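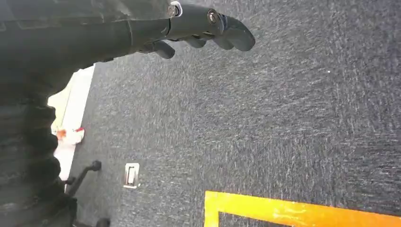 Reading time: 1 minute

In September, members of the Witex evaluation group visited the Pitero handling laboratory to compare grippers under consideration for the next stage of the Potorura project. The delegation was received by laboratory head Graça Barros.

The morning was given to the three-fingered gripper, mounted on a dark gray arm and run above a carpeted floor marked out in yellow tape. Engineer Riaan Masilela completed 80 grasps with it, then repeated the series with a two-jaw model. The three-fingered unit held rounded items more securely -- the two-jaw model was quicker to release.

Camera placement was discussed at length. "A wrist view tells us a great deal about the approach, but the fingers can hide the part at the moment of contact," said Ms. Barros. Her team has logged some 200 hours with the present mount and intends to test a second position.

Joana Godinho of Witex asked that both controllers be run at the same speed before any figures are compared. Pitero agreed, and the repeat series will be sent to Witex with the grip force records.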